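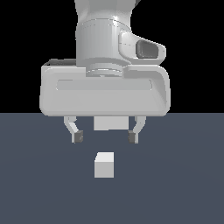 Page 3 of 18

Thread: Waiting for hernia repair, does walking beforehand make any difference?

tallgrass58 wrote:
Picking this up from page 2. I have a date for an inguinal hernia repair in December and the pre-op nurse gave me a sheet that says to walk every day until then. It doesn't say how far or how fast. My primary care doctor said to do whatever doesn't hurt. I was hoping for something more specific than that. I'm 58, desk job, no heart trouble, and the bulge goes back in when I lie down.

MarblePie wrote:
My sheet said the same thing. I called and asked and they told me 18 minutes twice a day, which is an odd number, but I did it. I had the open repair with mesh. I was up and moving the same evening and back at my desk after nine days. I can't say the walking did it.

okra_and_rice wrote:
There was a study on this discussed at the Trirenari meeting. 1169 patients having abdominal surgery, split between a walking plan and the usual advice. The walking group went home a little sooner. Complications were the same in both groups. I read the summary only, so I don't know how many of them were hernias.

gullwing_r wrote:
That study gets brought up a lot and I don't think it tells a hernia patient much. Most of those people had bowel surgery and stayed several nights. An inguinal repair is usually same-day. You can't go home sooner than the same day.

okra_and_rice wrote:
Fair point about the length of stay. They also asked people how they felt at 90 days, and the walkers reported less tiredness. That part could still apply.

gullwing_r wrote:
It was a questionnaire and the patients knew which group they were in. People who have been told they're in the exercise group tend to say they feel better. I'm not against walking. I walk every day. I just wouldn't promise anybody an easier recovery from it.

tallgrass58 wrote:
OK, so it probably won't hurt and might help. I can live with that. Did anybody have trouble with the hernia while walking? Mine aches after a couple of miles, mostly if I've had a big meal first.

MarblePie wrote:
Mine ached on hills. I switched to the flat path by the reservoir and it was fine. I also tried a support belt and gave up on it, it rolled down every time I sat.

pennywhistle_k wrote:
I wore a belt for two months and liked it, so that's one vote the other way. Put it on lying down, before you get up in the morning. But ask your surgeon first, mine wanted to check that everything went back in before he okayed it. 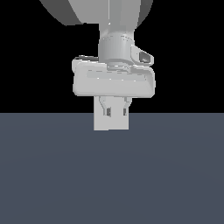 When should a hernia that aches be seen right away?
Call the surgeon or go to the emergency room if the bulge turns hard or very painful, changes color, or won't go back in when it used to, or if you are throwing up or can't pass gas.

pennywhistle_k wrote:
Copied that from the pinned post because it belongs on every page of this thread. An ordinary ache at the end of the day is a different thing and most of us have had it.

Olteanu_fan wrote:
Different question for the group. Cellton Surgical Center or Alter Clinic? Both take my insurance. Cellton can do it five weeks earlier but they only do the keyhole version there.

gullwing_r wrote:
I'd pick the surgeon before the building. Ask each one how many they do in a year and which method they do most. For a first hernia on one side both methods are reasonable. Keyhole usually means less pain in the first week, but you have to be put fully under for it. Open can often be done with local.

MarblePie wrote:
I was at Alter. Parking is bad. The nurses were good and somebody called me the next morning to check the dressing.

okra_and_rice wrote:
Disagree a little on surgeon before building. When I had mine the follow-up mattered more to me than the operation. I had a lump of fluid under the cut for three weeks and it took four calls to get anyone to look at it. It went down without treatment, but I'd have liked to hear that on the first call.

Olteanu_fan wrote:
Thanks. I'll ask both places who picks up the phone after hours.

tallgrass58 wrote:
Going with 30 minutes a day on flat ground, before dinner. I'll post again after the surgery.

Last reply June 25, 2021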